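Search the newsletter
Type a word and press enter
All issues | Home & Tidying | Letters

The ball problem, and a tub that's helping
30 March 2025

I promised last time that I'd get back to the playroom, so I've been putting it off by cleaning the oven. But on Saturday mornings and after school and at every other hour of the day there are balls under my feet, and something had to give.

It started in October with a bag of 100 play balls from Wondeston, which seemed like a bargain at the time (it was a bargain, that's how they get you). They came in a net with a drawstring, and the drawstring lasted until teatime. Since then I've fished them out of wellies, the bread bin and the bit behind the radiator where you need a wooden spoon.

First I tried a fabric cube from Raviteck. Lovely colour, folds flat, and it does fold flat, usually while you're filling it! One side flops in and the whole lot goes off across the floor. I've given it to the scarves, who are very happy there.

So now I'm on to hard-sided containers, and I'm a convert. The one I'm using on the craft table is a creamy beige thing with a clear curved panel on one side, and I didn't think I'd care about the clear bit, but I do. You can see what's in there without tipping it all out, and small people who can see what's in there are much less likely to tip it all out either. It wipes down with a damp cloth as well.
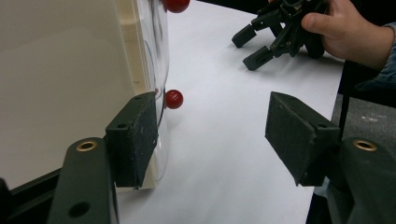 The other change is that I only keep a few balls out at once. Just the red ones this week, and the rest have gone up on top of the wardrobe in a Dudeso box with the lid taped. When the reds get boring I'll swap them for the blues. I thought there'd be uproar and there hasn't been a peep, touch wood.

If you're doing the same, put the tub on the table and not the floor, at least while you're sorting. My knees are much happier, and a ball on a plain white top is a lot easier to spot than one on our carpet, which has a pattern I chose myself and can't complain about.

Next time, jigsaws. I've got 4 with pieces missing and I'm not sure I'm ready to talk about it.

Recent items
Getting felt tip off a painted door
The Ji shelf brackets, six months on
What I keep in the hall cupboard
Readers' letters: odd socks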